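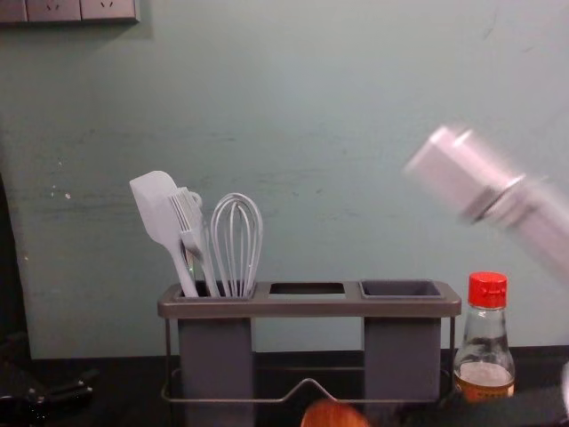
Zur Neuordnung der Nebenkostenabrechnung in unserem Haus

Mit der Zustellung der Abrechnung im März ist in der Hausgemeinschaft eine Reihe von Fragen aufgekommen, die ich an dieser Stelle zusammenfassend behandeln möchte. Der Beitrag gibt ausschließlich meine persönliche Auffassung als Mieter wieder und ersetzt keine rechtliche Beratung.

Die Verwaltung Vollard hat die Betreuung der Liegenschaft im vergangenen Jahr von der Firma Śliwiński übernommen. Die erste unter neuer Verantwortung erstellte Abrechnung weicht in Aufbau und Gliederung erheblich von den früheren ab. Positionen, die zuvor getrennt ausgewiesen wurden, erscheinen nunmehr unter Sammelbezeichnungen. Dies betrifft insbesondere die Gartenpflege, den Winterdienst und die Reinigung der Gemeinschaftsflächen, die unter dem Titel »Außen- und Allgemeinpflege« geführt werden.

Für meine Wohnung ergab sich eine Nachforderung in Höhe von 351 Euro. Im Vorjahr hatte sie 105 Euro betragen. Eine Erhöhung war angesichts der gestiegenen Wärmekosten zu erwarten, ihr Umfang jedoch nicht. Ich habe daher von meinem Recht auf Belegeinsicht Gebrauch gemacht und einen Termin in den Räumen der Verwaltung in Villport vereinbart. Frau Nikola Szulc, die zuständige Sachbearbeiterin, legte mir die Unterlagen in zwei Ordnern vollständig vor. 

Bei der Durchsicht fiel zunächst die Rechnung des Messdienstes Trusell auf. Darin war für die Auswechslung der Heizkostenverteiler ein Betrag von 197 Euro enthalten, der meiner Wohnung zugeordnet war. In meiner Wohnung ist im Abrechnungszeitraum kein Gerät ausgewechselt worden. Frau Szulc sagte eine Klärung zu, und nach neun Tagen ging die schriftliche Bestätigung ein, dass der Betrag versehentlich meinem Konto belastet worden sei. Die korrigierte Abrechnung liegt mir inzwischen vor. 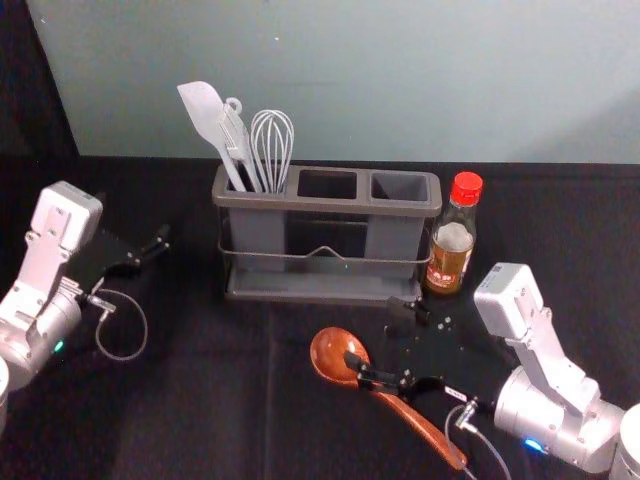

Weniger eindeutig stellt sich die Frage des Umlageschlüssels dar. Nach meinem Mietvertrag werden die Kosten der Allgemeinpflege nach Wohnfläche verteilt, während die neue Abrechnung nach Wohneinheiten verteilt. Für größere Wohnungen ist dies vorteilhaft, für kleinere nachteilig. Mein Nachbar Leszek Duda, dessen Vertrag aus einer früheren Zeit stammt, hat eine abweichende Klausel gefunden, die der Verwaltung in diesem Punkt einen gewissen Spielraum einräumt. Es empfiehlt sich daher, vor jedem Einwand den eigenen Vertrag einschließlich sämtlicher Nachträge zu lesen. In meinem Fall befand sich die maßgebliche Regelung in einer Anlage, die ich seit dem Einzug nicht mehr in der Hand gehabt hatte.

Herr Eduardo Arruda aus dem Hinterhaus hat seine Einwendungen zunächst telefonisch vorgebracht und darauf keine Antwort erhalten. Ich rate zur Schriftform. Das Schreiben sollte die beanstandete Position mit Seitenangabe nennen, den nach eigener Auffassung zutreffenden Betrag anführen und eine angemessene Frist setzen. Nach deutschem Mietrecht sind Einwendungen grundsätzlich spätestens bis zum Ablauf des zwölften Monats nach Zugang der Abrechnung mitzuteilen. Ein längeres Zuwarten ist gleichwohl nicht zweckmäßig.

Ob die Nachforderung bis zur Klärung unter Vorbehalt zu zahlen ist, wird in der Hausgemeinschaft unterschiedlich beurteilt. Ich habe den unstreitigen Teil fristgerecht überwiesen und dies im Begleitschreiben vermerkt. Beanstandungen seitens der Verwaltung sind bislang nicht eingegangen.

Zum Umlageschlüssel steht die Antwort noch aus. Sobald sie vorliegt, werde ich diesen Beitrag ergänzen. Mietparteien, deren Abrechnung ebenfalls eine Position des Messdienstes für den Gerätetausch enthält, bitte ich um kurze Mitteilung über das Kontaktformular.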